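Ukano: a little recipe word list

I started Ukano as a way to stop losing my grandmother's recipes, and it kinda grew! It's now 1443 ingredient names in plain text, one per line, with spelling variants after a comma.

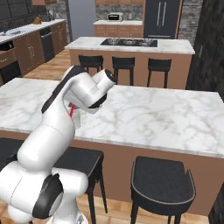 What's in the files

Names come from 275 handwritten cards plus my own notes (sorry about the soup section, it's a mess). Cheese is still split over two files and I keep meaning to merge them. 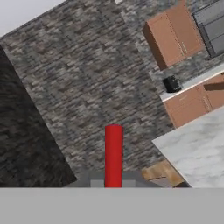
Aba Gbeho: the plurals in the bean file don't match the rest, so I lowercase everything and strip the final s before I load it.

Good tip, and I've stolen it for the loader script.

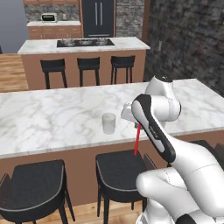 Ukano, version 4

Changes get merged when I have a free evening. Last cleanup was 8th September.

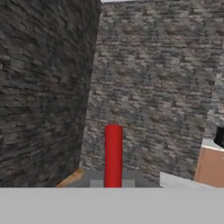 Can I use the list in a paid app?
Sure, go ahead, just keep the credits file with it and send me any typos you find!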